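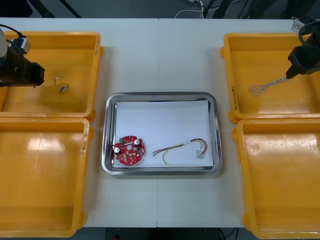
Chapter 6
Planning and Paying for a Robotic Cell

The arm is usually the easiest part of a robotic cell to price. A supplier sends a quote, the quote has a number on it, and the number goes into the budget. Most first budgets go wrong in the lines below that one: grippers, stands, cables, bins, trays, spare parts, floor space and the hours of the people who set everything up.

Consider the Kellgate plant in Larville, which sorts small electrical parts such as circuit boards and wire harnesses. Its planners wanted two arms working over one table. The first budget listed the arms and the controllers. It left out the bins and trays, which came to $859, and a second set of gripper fingers at $2,418. Neither sum was large. Both needed a new purchase order, and the second order held up the start of work by 12 days.

Soft parts deserve extra care at the planning stage. A rigid board can be picked up in much the same way each time. A wire harness bends, loops and catches on its neighbors, so a gripper chosen for boards may not suit it. Ask for a trial with your own parts before you sign, and allow around 200 picks of each part – more if the parts vary from batch to batch.

This chapter covers four tasks:

6.1 Listing everything the cell needs
6.2 Comparing quotes from two suppliers, Trindum and Rangel
6.3 Estimating setup and training hours
6.4 Setting aside money for repairs and changes

Have the cost worksheet from Chapter 5 at hand. You will add new lines to it in Section 6.1.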